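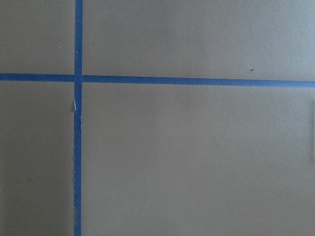 # Kirine Feather Shuttlecocks, tube of six

If you've only ever played badminton with the plastic shuttles that come in a backyard set, you're in for a treat. A feather shuttle leaves the racket fast, slows down hard, and then drops almost straight. Net shots get tighter, clears hang up there longer, and the sound of a clean smash is something else entirely (our neighbors at the Polley Street gym have mentioned the sound).

The Kirine is the feather shuttle we use ourselves, at the Zirnurley shop nights and at home. It's a middle-of-the-range shuttle – good enough for league play, and priced so you won't wince when one gets mangled in the second rally.

## What's in the tube

- 6 goose feather shuttles, all the same speed
- Composite cork base, two layers
- Screw-on cap at one end, push cap at the other
- Weight of the full tube: 83 grams
- Speeds: slow, medium, fast (printed on the cap sticker)

## Picking a speed

People agonize over this and they really don't have to. Warm air is thinner, so a shuttle flies farther in it. Cold air holds it back. Pick slow for a hot gym in August or a town high up in the mountains, fast for an unheated hall in winter, and medium for pretty much everything else. Medium outsells the other two combined at our counter.

To test one, stand at the back line and hit a full underhand stroke, upward and straight down the court. A shuttle of the right speed should land a little short of the far back line, in the area near the doubles long service line. If it sails past the back line, go down a speed. Try it from both ends of the hall, too! Plenty of gyms have a vent that pushes air one way, and you'd never guess until you've hit from both sides. 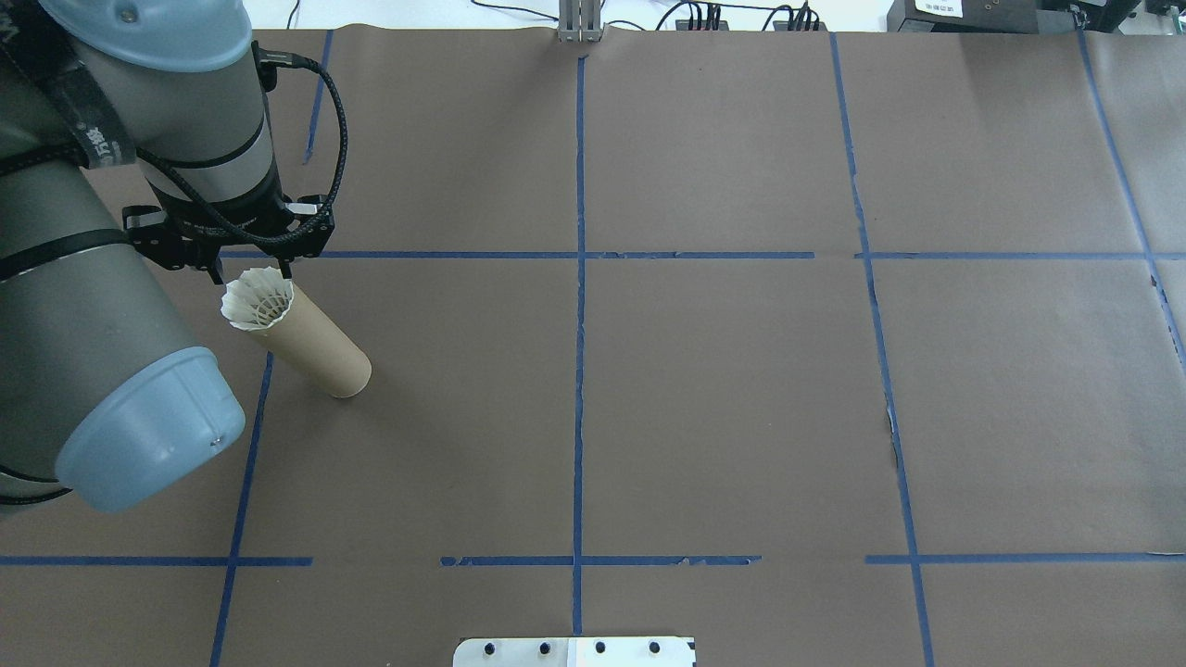 White shuttlecock, feathered skirt facing left.

## Making them last

Feathers get brittle when they dry out, and a brittle shuttle can lose a vane on the first mishit. Steaming helps a lot:

1. Boil a kettle and take it off the heat.
2. Open both caps and hold the tube over the spout for a few seconds, feathers toward the steam. Use an oven mitt.
3. Put the caps back on and stand the tube upright overnight.

Keep the cork end away from the steam. A soaked cork makes the shuttle heavy and it'll fly long all evening.

Between rallies, smooth the feathers back into line with your fingers, working from the base toward the tips. Pick the shuttle up by the cork when you can, and please don't scoop it along the floor with your racket if it's a fresh one. A shuttle that wobbles in the air is finished for games but perfectly fine for serving practice. We keep a whole bucket of wobblers for that.

## Playing at home

You don't need a proper court to enjoy these. A driveway on a still day works, and so does a garage with a high ceiling for serve practice. Painter's tape makes great temporary lines on a smooth floor: mark a short service line, a center line, and a target box in the corner, then see how many low serves you can drop into it. It peels up easily from most floors, though try a short piece first on anything recently finished.

Wind is the one thing feather shuttles can't handle. If leaves are moving, use the Dixit nylon instead. It's tougher, a bit heavier in feel, and it forgives beginners.

## Kirine or Dixit?

| | Kirine | Dixit |
|---|---|---|
| Skirt | Goose feather | Nylon |
| Best for | Indoor games, league nights | Outdoors, kids, drills |
| Flight | Steep drop, crisp | Flatter, longer |
| Care | Steam, store upright | None to speak of |

Lots of our customers buy both, and use the Dixit for warming up. The switch takes a few hits to get used to, so change over before the first game starts.

## Questions we get a lot

**Do you sell single shuttles?** Yes, at the counter only. They're too easy to crush in the mail.

**Can I mix speeds in one order?** Sure! Put it in the order notes. Each tube will be one speed, but your box can have any combination.

**A feather was broken when I opened the tube.** Send us a photo and we'll replace the shuttle.

**Do you do club cases?** We do. We've been supplying clubs since 2000, and a case works out cheaper per tube.

## Stock and shipping

Item 344. All three speeds are on the shelf, with fast running low. Orders go out in a stiff carton with the tubes standing up, and local pickup is free at the Zirnurley counter.

Page updated 5/14/22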